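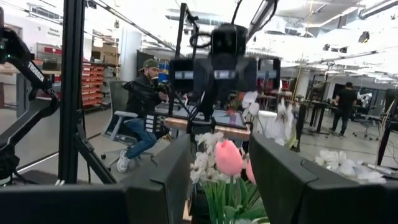
Artificial tulips with small white blossoms.

Fri 5 October

Protest event coding, Cluso corpus, second pass.

Input is the July pull from the Tamošiūnaitė archive: 3,902 wire reports, English only, deduplicated on headline plus dateline. Skider flagged 1,434 as containing at least one codable event. Everything else is parked in the rejects folder and has not been read by hand yet.

Ran Mamus on the flagged set with the old dictionary first, so there is a baseline to compare against. Output saved under today's run. Then reran with the revised actor list, which splits "security forces" into police, army, interior ministry troops and unknown. The split behaves as expected on reports that name a unit. On reports that only say "forces" it sends nearly everything to unknown. I am leaving that alone. The earlier habit of assigning those to police was inflating the police count in capitals and there was no text to back it up.

Main problem today is funerals. A report will say a funeral march drew a crowd, that the crowd chanted against the government, and that it dispersed. The codebook treats a funeral as a non-event unless there is a stated political demand. Chanting counts as a demand under section 4 but not under the older appendix, and Mamus still reads the appendix. Result: the same march is coded as a demonstration when the story comes from one agency and dropped when it comes from another, depending on whether the word "slogans" appears. Pulled 16 of these by hand. In all of them I would code a demonstration. Changed the rule to point at section 4. Appendix marked obsolete, not deleted.

Second problem, multi-day stories. "A third day of protests" produces one event on the date of the report, and the two earlier days get nothing unless they had their own stories. Tried backfilling. It creates duplicates wherever the earlier days were reported under a different place name (district in one story, city in the other). Turned backfill off again. Needs the gazetteer merge before it is worth another try.

Claims by officials. A statement that a foreign government is behind the unrest is being picked up by Skider as an event with the foreign government as actor. Wrong. The event is the statement, the actor is the speaker, and the accused party goes in the target field. Added a filter on reporting verbs (said, accused, blamed, alleged, told). "Revealed" and "confirmed" are also in the filter, though both are awkward. The wires use them loosely and the coder should not read them as establishing anything.

Filter misses passives: "was blamed on outside agitators" has no speaker and falls through to the default. Left open.

Casualty figures: no change to the rule. Take the lowest figure and the highest figure in the story, record both, record who gave each. If only one figure is given and it has no source, the source field is blank. Do not fill it with the agency name. I found this done in several rows from the first pass and have reset them.

Agreement check. Drew 15 reports at random from the flagged set and coded them blind against the first-pass sheet. Event type matched throughout. Actor did not match wherever the new split applied, as it should. Location matched except for one report with a dateline in a neighboring country, where the first pass had coded the dateline. Dateline is where the reporter filed. Will go into the codebook as its own line, since it was only ever mentioned in the training notes.

Curfews and states of emergency are still one category. Splitting them would help the legal side of the project but means recoding everything before the July pull. Not doing it on this pass.

To do:
Gazetteer merge, districts to parent city.
Passive voice in the verb filter.
Hand read of a sample from the rejects, mainly to see how many funeral reports ended up there.
Rerun Mamus with the section 4 rule and diff against this morning's baseline.
Send the revised actor list to the Cluso coders, with the note on "forces".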